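October, getting on for midnight

The Sedesari language club met again tonight and I have come home with a headache and a new respect for people who give up on things. My Mandarin is now three years old. A three-year-old child would be arguing about bedtime in it. I can order soup and say that the weather is fine, and tonight I told a perfectly nice retired dentist that I was a bus stop. He nodded and asked a follow-up question, which I couldn't understand, so perhaps he had a good one.

The flashcard program says I have 965 words waiting for review. It puts the number in red. I did 15 of them on the bus and got the same one wrong four times, the one for "already," which I have by now learned and lost more often than any umbrella. I have started to take it personally.

We went around the room reading aloud from the Gratach reader, chapter 10, in which a family goes to the zoo and talks about it in a way no family ever has. "The panda is bigger than the cat," says the father. "Yes," says the son, "but the cat is smaller." I got the grandmother, who only wants to sit down. Best part in the book. I gave it everything I had and the teacher corrected my tones on "chair" until the word stopped meaning anything to either of us.

Afterward a few of us went over to Gemance for noodles and spoke English the whole time, as we always do, with great relief and some guilt. The waiter brought forks without being asked.

I did make one resolution on the walk home, and I'm writing it down so I can be embarrassed by it later. No more learner's books. I'm going to read a real one, a page a night, with the dictionary open.

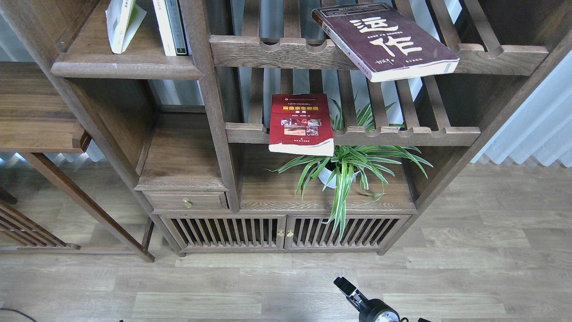 A page a night may be ambitious. I tried it just now with a paragraph from the magazine I bought in the summer and it took me up to an hour, most of it spent hunting for a verb that was apparently somebody's last name. Still, at the end I knew that a man had gone to a bank and was unhappy, and I felt for him.

Have to call Nikolovski in the morning about the boiler, which is making the noise again. Also out of milk. I know the word for milk. I knew it at six o'clock, anyway.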